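Why I gave up on beige

We moved into the house on Rarner Street in June, and every single room was the color of oatmeal. Walls, trim, the inside of the closets. Even the light switch plates! The previous owners must have bought the stuff by the barrel. I told myself I'd live with it for a year before doing anything, which is what all the sensible people tell you to do, and I lasted 6 weeks.

I should say I'm not naturally brave with color. My last apartment was gray with a gray couch and a slightly different gray rug, and I was very proud of it at the time. But there's something about a whole house of oatmeal that makes you want to lick a crayon. So one Sunday morning I drove over to Plollby (the big paint and fabric place out past the ring road, if you're local) and came home with so many sample cards that they slid all over the back seat.

My first try was the downstairs bathroom. I picked a green called Vanags, because I liked how it sounded, and put on two coats before I let myself stand back and look. It was a LOT. It was like washing your hands inside a lime. I kept it for 90 days out of pure stubbornness and then painted over it with something softer, and I'm still a little sad about it. Guests remembered that bathroom.

The hallway went better. I did it a dusty pink with a cream ceiling, and the first evening with the lamps on I kept getting up from dinner to go look at it. It faces north and never gets any real sun, so I'd always assumed it needed to be white. Don't believe the white thing! White in a dark hallway just looks tired.

The bedroom is where I'm stuck. I want more than one color in there and I have no idea how people do it. I tried the method where you pull three shades out of a picture you like, and ended up with a room plan that looked like a bank logo. I tried the online planner from Pristum and it kept suggesting navy. What I'd like is something with pastels all mixed up together, soft but not baby-shower soft, and I think the answer might be to start with a pattern and let the walls follow. My budget for the room is 200 dollars, including curtains, so please don't send me links to hand-printed wallpaper. I've seen it. I've wept over it.

If you've done a room with more than two colors and you still like it, tell me in the comments what you did about the ceiling. I'm leaning toward pale yellow up there.

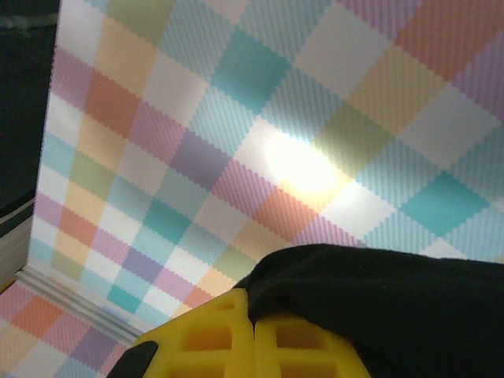

Turquoise, lavender, orange and yellow, all in one plaid.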